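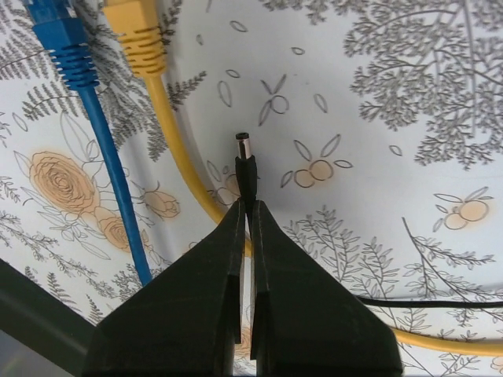
I read the whole packet for the Marnura Street parcel so you don't have to. It runs 447 pages, it was posted late in the afternoon before the council meeting, and the part that matters starts on page 380-something, after a long traffic appendix and two copies of the same drainage map.

The short version: the city wants to sell the old bus yard to a company called Jimorell Partners, which would put up 80 apartments over a row of shops. The staff report calls this "a transformative opportunity for the Camel Hill corridor." Staff reports in this town have called a parking meter contract transformative, so I don't put much weight on the word.

I'm not against apartments. I rent one. My rent went up in February and I'd love to see more of them built, including on my own block. What I object to is being told a price is fair by the same people who won't show how they got it.

The appraisal is listed in the packet as Attachment F. Click on Attachment F and you get a one-page letter saying an appraisal was done. The appraisal itself is "available for review on request." I made a request. I was told it was a draft, and drafts aren't public. So the council was asked to vote on a sale based on a number taken from a document that is final enough to use and not final enough to read. I wrote back asking which of those it was. I haven't heard.

Then there are the affordable units. In the first version of this deal, the one shown on poster boards at the library, there were going to be 34 of them. Go look in the current agreement and you won't find that number anywhere. You'll find "a meaningful share, subject to financial feasibility." Feasibility gets determined by a consultant, and the consultant gets paid by Jimorell. Maybe the consultant is scrupulous. I'd still like a number in there, the way there was one on the poster board.

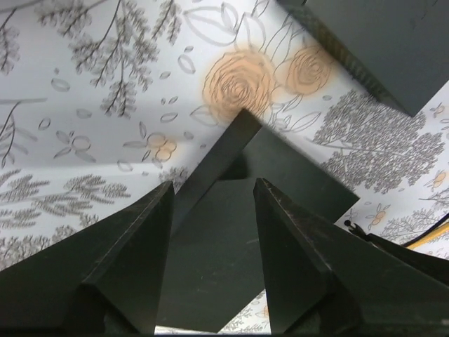
The city also says it did outreach. According to the report, 956 residents were "engaged." I wanted to know what that meant, so I went through the outreach summary, and most of it is people who opened an email. Opening an email is how I find out my dentist has moved. There was one open house, held on a workday morning, and the comment cards from it aren't in the packet either. I filled out one of those cards. I know at least one of them existed.

Supporters will say that all of this is normal, that land deals always look messy from the outside, and that if everybody demands every attachment then nothing gets built. I've heard that from people I like. My answer is that I'm asking for a PDF. It would take somebody less time to post it than it took me to write this paragraph.

What bothers me more is the timing. The old lease on the yard, with Azimi Storage, doesn't run out until next year. Staff told the council there was "urgency" and I watched the video twice looking for the reason. The closest I could find was a line about market conditions. Market conditions have been urgent for as long as I've lived here, and the yard has sat behind the same chain-link fence through all of it.

Two council members did ask decent questions. One wanted to know what happens if Jimorell sells the parcel before building anything. The answer was that there's a reversion clause. I found it. It says the city "may" take the land back if construction hasn't started in five years, and that the deadline can be extended administratively, meaning without another public vote. The other asked about the retail rents and was told that would come back later. Then they continued the item for two weeks, which I'll take.

So if you care about this, the thing to do is email the clerk and ask for Attachment F by name. Ask for the comment cards too. Keep it polite and short, and save the reply. I'll post mine when I get one, even if it makes me look silly and the price turns out to be perfectly reasonable.

Bus yard posts will probably take over this blog for a while. The sidewalk repair list is still coming, I've got half of it typed up.
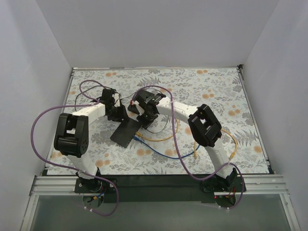 Two white robot arms at a flower-print mat.

Posted May 13, 2022. Comments are open, and I read them all, including the ones telling me to move.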